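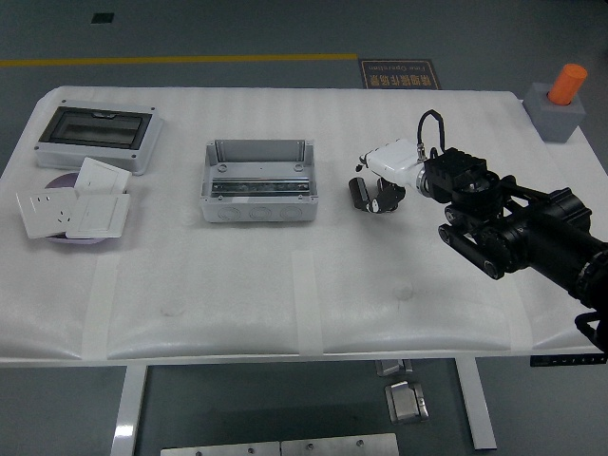

Section 5. Preparing and Mounting the Junction Box

5.1 Scope

This section covers the bench preparation and wall mounting of the Sasero junction box, together with the distribution box and the wall plates ordered with it. Wiring of the supply cable is covered in Section 7 and must be carried out by a qualified electrician.

CAUTION: Switch off the supply at the main breaker and confirm with a tester that the circuit is dead before removing any existing plate or box.

5.2 Preparing the work surface

1. Cover the table with foam padding or a folded blanket. Glossy plates scratch easily on a bare bench.
2. Tape the padding down along the front edge so that it does not shift when a box is turned.
3. Place the socket plates and switch plates in a shallow dish or plate. Keep mounting screws in a separate container.

5.3 Checking the parts

1. Compare the parts with the packing list. Report missing items to Fastow customer service, quoting form 609.
2. Inspect the window of the distribution box for cracks. Do not install a box with a damaged window.
3. Check that the beveled borders of the wall plates are free of chips.
4. Confirm that the pin pattern of each socket plate matches the plugs to be used at that location.

5.4 Preparing the junction box

1. Remove the lid and set it aside.
2. Check that the DIN rail lies level across the box and does not move when pressed at either end. Tighten the rail screws by hand if necessary.
3. Decide where the cables will enter. Support the wall of the box from the inside and open only the knockouts required.
4. Trim any rough edge and fit a cable gland of the correct size in each opening.

Note: An opened knockout cannot be closed again by hand. Unused openings must be sealed with a blanking plug.

5.5 Mounting

1. Hold the box against the wall with its lower edge 900 mm above the finished floor, unless the site drawing states otherwise.
2. Mark the fixing points, using a level.
3. Drill, insert the wall anchors, and secure the box. Do not overtighten the screws, as the plastic may distort.
4. Remove all dust from the box before any device is clipped to the rail.

Wall plates are fitted last, after painting is finished and the wiring has been inspected. Refer to Section 7.

Section revised April 15, 2018. Approved by Efua Boateng, Technical Documentation.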